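# Grading Silver Rounds at Debnath: A Conversation With the Intake Desk

Debnath buys secondary-market silver at its Bremurbridge counter and resells most of it within the month. The head of the intake desk spoke with us about how privately minted rounds are tested and priced. 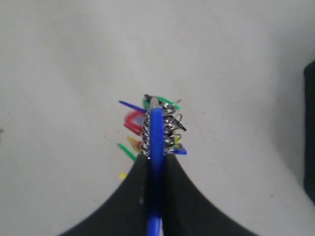

The first check is weight. A one troy ounce round should read 31.10 grams, and the desk accepts a small overage. "Underweight is the one that stops the process," the desk head said. "A private mint will usually strike a hair heavy. If a piece reads 30.9, it goes to the side tray and gets measured again on the second scale."

Diameter and thickness follow, taken with calipers and compared against the mint's published figures. Doretti rounds are the most common brand over the counter, and the desk keeps a separate sheet for them. "Doretti changed its rim in July. The newer ones are thicker at the edge and slightly narrower. Both are fine, but you need to know which sheet you're reading."

Conductivity testing comes last. The meter reads through most plastic flips, so sealed pieces stay sealed. Pieces in thick capsules are opened with the seller present.

The most recent large lot was 237 rounds from a single seller. Of those, 94 were Doretti, 56 were from the Prultberg mint, and the balance was mixed. The desk rejected four. "Three were plated brass. The other was silver, but it had been drilled and filled, and we don't buy repaired metal at the round price."

Toning has no effect on the offer. Neither do light scratches. "It's priced on silver content, with a fixed deduction per ounce. A seller who polishes a round before bringing it in gains nothing, and heavy polishing can take off enough metal to show on the scale."

Asked about original tubes, the desk head said they help with counting and storage but add nothing to the payout. Prultberg tubes hold 20 and will not take the older, wider Doretti pieces.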